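**Ticket:** Gripper and workstation purchase, Lobo cell
**Status:** open, waiting on quote
**Opened:** September 16, 2018
**Product line:** Conent two-finger gripper, Trastus simulation seat
**Priority:** normal, but the budget closes before the next quarter

## Original request

We're planning to buy a gripper and a second simulation workstation for the Lobo cell. The cell will handle flat wooden panels: pick from a stand, turn, set down on a fixture. Before we sign anything I need to settle three points with support.

1. Whether the standard fingers open wide enough for our thickest board, or whether we need the long-stroke version.
2. Whether the second Trastus seat has to be a full license or can be the viewer license.
3. Why the cost sheet from Geltent doesn't match the one in the planning tool.

The money we have set aside is 3,000 for the gripper and fingers together. The workstation comes out of a different line and I don't want the two mixed on one invoice. Last time they were mixed it took until July to sort out with accounting.

Current setup:

- Trastus on one desktop, full license
- Conent gripper model loaded from the vendor library, standard fingers
- Room model built by us, furniture and panels included
- No hardware on site yet

## Log

**Entry 1.** Support asked for the cost sheet and the exported parts list. Sent both. The Geltent sheet shows 1,491 for the gripper body. The planning tool shows 1,491 plus a line of 391 labeled "finger set, standard." The Geltent sheet has no finger line at all.

**Entry 2.** Support says the Geltent sheet is for the body only and the fingers are quoted as an accessory. That explains the 391. It doesn't explain why the sheet is titled "complete gripper." I asked them to pass that on. Anybody planning from that page alone would come up short.

**Entry 3.** Worked the total again with the standard fingers. Body and fingers come to 1,882. That leaves 1,118 under our limit. Asked for the price of the long-stroke version so I can compare. Support says it is a different body as well as different fingers, so I can't buy the cheap one now and upgrade with a finger swap. That matters for us. I had planned on starting small.

**Entry 4.** Long-stroke price not on the public list. Support has to request it from Geltent. Ticket set to waiting.

**Entry 5.** While that was waiting I went ahead with the reach check in Trastus. First attempt failed on load. The message said the finger model had no collision shape. Things tried:

- Reloaded the vendor library. Same message.
- Removed the gripper and added it again. Same message.
- Opened the library's sample cell. It loaded without a message.

So the library itself is fine and the trouble is in our project file.

**Entry 6.** Found it. Our project was pointing at an old copy of the finger model in a local folder. It had been saved for display only. Deleted the local copy, pointed the project back at the library, saved, restarted. Loads clean now. Leaving this in the ticket in case somebody else has the same folder layout. The setting is under project paths, and the local folder is searched first unless you change the order.

**Entry 7.** Support asked whether we need the second seat for building cells or only for looking at them. We need to move parts and rerun the checks, so the viewer license won't do it. The viewer can open a cell and play a saved motion, and that is all. Full seat, then. The workstation quote we have does not include any license. Asked for one quote with the machine and seat as separate lines.

**Entry 8.** Got the quote back. The license is there, plus a line of 560 for "setup and first-year support." I didn't ask for that. Support says it is optional and comes off if we install the seat ourselves. We installed the first one ourselves and it went without trouble, so I asked them to take it off. They also warned me that the support line can't be added later at the same price. Noted. I'm still leaving it off. We have the support plan on the first seat and I've been told it covers questions about the shared project files.

**Entry 9.** Back to the gripper. Ran the approach to the panel edge with the fingers open. What I need for the purchase is the clearance on both sides of the board with the wrist tilted, since the panels don't sit level on the stand. A straight-on approach is the easy case and I'm not going to budget on the easy case.

Attaching the view from this check, dark panel, fingers spread.

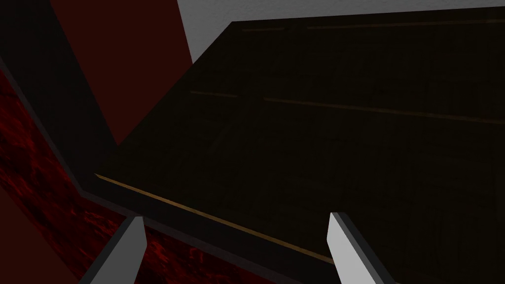
Support wrote back that the spread between the fingers should not be read off a tilted view, and that I should use the measuring tool in Trastus with the board thickness set as a fixed value. They would not confirm the standard fingers for purchase from a view alone. They also asked whether the thickness in our model was the drawing value or a measured one, as boards with trim along the edge can run thicker than the drawing says.

**Entry 10.** Fair point on both. The thickness in our model is the drawing value. I don't have a measured one yet. Asked the shop for measurements of the boards they have on hand, taken at the edge and again away from it, with any trim included. Until I have those I can't close point 1.

In the meantime I set up the measuring tool the way support described. Steps, for the record:

1. Lock the board so it doesn't shift during the check.
2. Enter the thickness by hand in place of the model value.
3. Set the tool to measure along the finger travel, not along the room axis.
4. Step through the approach and write down the smallest clearance on each side.

Step 3 is the one I had wrong before. My earlier clearance figures were taken along the room axis, so I've thrown them out and removed them from the planning sheet.

**Entry 11.** Support asked if the budget could be held open until the measurements are in. It can, but not for long. I've put the purchase in the planning tool as two options:

| Option | Body | Fingers | Total | Status |
|---|---|---|---|---|
| A, standard | 1,491 | 391 | 1,882 | priced |
| B, long-stroke | not quoted | not quoted | not known | waiting on Geltent |

Limit for either one is 3,000. If B comes in over that, I either ask for more money or we keep the thickest boards out of the cell and load them by hand as we do now. I would take the second one. The thick boards are a small part of the work and they're the ones that change most often.

I also asked about spare fingers. Support recommends one spare set at the time of purchase. A second standard set would bring option A to 2,273, still within the limit — so I've added it as a note but not as a line yet. The spares are the same part number as the first set, and can be ordered any time.

**Entry 12.** Support confirmed that the 560 line has been removed and the machine and seat now show on separate lines. That closes point 2. Point 3 is closed too as far as our numbers go, though the Geltent sheet still carries the old title. Support says the title change has been requested and they can't give a date.

## Still open

- Board measurements from the shop, edge and middle
- Rerun of the clearance check with the measured thickness, wrist tilted
- Long-stroke price from Geltent, body and fingers as separate lines
- Lead time for both versions (asked in entry 4, not answered)
- Written confirmation that the support plan on the first seat covers shared project files

Please don't auto-close this ticket while it is waiting on the quote. The last one was closed for inactivity and I had to send all the attachments again. I'll update when the measurements come in.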